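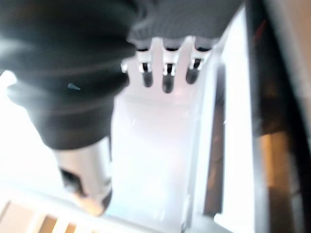 Looks like a white tray, bright as anything in the light.

March 21, 2026

Parts bench, Saturday session. Moved the Bidico fittings out of the old drawer and into the white trays – such a difference! Small dark pieces show up beautifully against all that light, and I found 9 stray washers I'd given up on back in September. Over 100 fittings sorted before lunch. Still to do: labels for the Pongsiri box, and a second lamp at the left end. I want trays like these for the Skotix screws too!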